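How to Keep Score Notes at a Football Match 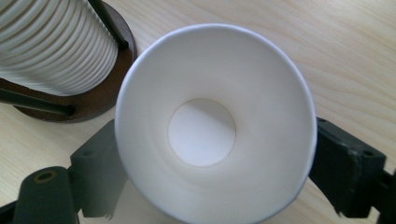
When I started to write match reports for the Vadville club newsletter, I trusted my memory. After the second half I could not say who gave the pass for the first goal. Since then I use a small notebook, and this is the method I teach to new reporters.

Before the match

Come 30 minutes before kickoff and ask both teams for the lineup. Write the numbers on the left page in the shape of the formation, goalkeeper at the bottom. Put the substitutes in a separate column. Check the spelling of names now, when people still have time for you. I once wrote "Ginette Morris" for Ginette Morin, and she reminded me of it for a whole season.

During the match

Use the right page only for events. Each line begins with the minute, then the team, then the shirt number. These short signs are enough for me:

G — goal
A — assist
S — shot on target
Y — yellow card
R — red card
X — substitution (write the player going off first)

So "34 V 9 G, 7 A" means that in minute 34 the Vadville number nine scored from a pass of number seven. For added time, write 45+2 and not 47, otherwise it will look like the second half.

Do not try to write full sentences while the ball is in play. If you missed something, leave a blank line and ask at halftime. Viorica Husar, who reports for Colldale, often has the missing number in her notes, and I have hers.

After the match

Compare your goals and cards with the referee before he leaves. Then ask one coach two short questions. Questions about a certain moment get better answers than "Are you happy with the result?"

Write the report the same evening. Begin with the result and the moment that decided the match, and keep the small chances for the end. Our limit is 3000 characters with spaces. If your text is too long, cut the first 20 minutes — usually the teams were only getting to know each other.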